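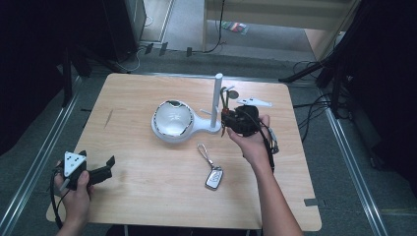 Lamp does not stay upright on a small wooden table

Posted in Home and Furniture, 19/04/2022

Hello to all. I have a white desk lamp with a round shade like a dome, a white post and a flat base. I bought it second hand at the Trullgate market together with a light wooden table with rounded corners. The lamp works well, but it is heavy at the head. When I turn the shade outward, over the free part of the table, the whole lamp slowly leans and then it lies down on the table. It happened 3 times this week.

The table stands on gray carpet, and I suspect that the carpet makes it worse, but I am not certain. I also have the habit to put my car key next to the lamp, and every evening I have to search for it. So there are two things I would like to know. How can I make the lamp stable without making holes in the wood? And is it bad for the lamp to leave it lying with the shade open to the top until I have repaired it? The inside of the shade is shiny and I do not want to scratch it.

I do not want to buy a new lamp. My budget is small, and I like this one.

Flerkirari

Nelau

I had the same problem with a different lamp, so I can tell what helped me. Please first unplug the lamp and let it cool before you do any of this.

Put the base on the table and turn the shade so that it is over the base, or as near to it as the joint permits. Then push very lightly on the top of the post with one finger. If the lamp rocks already in this position, the base is not flat, or something under it is missing. Many bases had small rubber feet when they were new, and on a used lamp often one has fallen off. You can buy new ones with glue on the back, they cost very little. Clean the underside with a damp cloth, let it dry completely, and only then put the feet on.

If the lamp is steady in this position and falls only when the shade is turned out, then the base is too light for the head. I put a flat steel plate of 300 grams on top of the base, behind the post, on the side opposite to the shade. Under the plate I glued a piece of felt so it does not mark the paint. With your lamp you may need more. Try it with some books before you buy anything.

About the carpet: press on each corner of the table, one after another. If it moves, put thin pieces of hard board under the legs. A soft carpet lets one leg sink more than the others.

For the shiny inside, leaving it to lie for a few days will do no harm if the lamp is switched off. Dust will collect in it. Use a soft dry cloth and no kitchen cleaner. I used one on mine and it left a gray stain which I could not remove.

Fang

Simple way is double sided tape under the base. Mine holds since July.

Nelau

Tape can be good, but I would be careful on pale wood. When I pulled mine off after 9 months, the finish came away with it in one place. If you use it, please test under the table first.

And I forgot to reply about the key. A small hook on the wall near the door was enough for me.

Flerkirari

Thank you both. One rubber foot was really missing. I have ordered a set and I will try the books tonight.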